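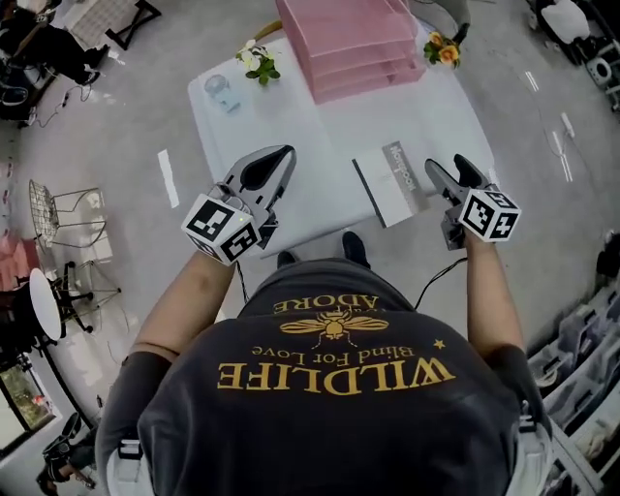 Getting old screen print off a T-shirt without wrecking the shirt?

Ott Uibo
1 Feb 2022

So I picked up a bag of dark tees at the thrift store in Candstead, and most of them have big lettering on the back. I like the shirts, they fit great, I just don't want the words. Has anyone gotten this kind of print off at home? I tried ironing one through brown paper and all I got was a shiny patch and a bad smell. They're mostly cotton, I think, but a couple have lost their tags. I paid 5 dollars for the whole bag so I'm not going to spend a fortune on this!

3 replies

Mahlet Weldu

Depends on the ink. If it feels rubbery and sits on top of the cloth, it's probably plastisol, and that you can soften. I turn the shirt inside out, put an old towel under it, and dab rubbing alcohol on the back of the print. Give it 30 minutes, stretch the fabric a little, then scrape with a dull butter knife. You'll need to go over it again (I did mine four times) and it won't come off clean – expect a faint shadow where the letters were. Open a window. And try it on the hem first, especially with the ones missing tags, I ruined a nice blue one back in July by skipping that.

If you can't feel the print at all it's soaked into the fibers and you're stuck with it.

raudsepp_sews

Don't bother, just wear it inside out lol

candstead75

Seconding the alcohol. I'd stay away from nail polish remover if you don't know what the fabric is, acetone will eat right through acetate. What I ended up doing with my worst one was sewing a big square of black jersey over the whole back. Looks kind of like a bowling shirt now and my sister wants one – so that's my winter gone.

12 people found this helpful · Share · 2 comments

Contact us | Terms | Back to top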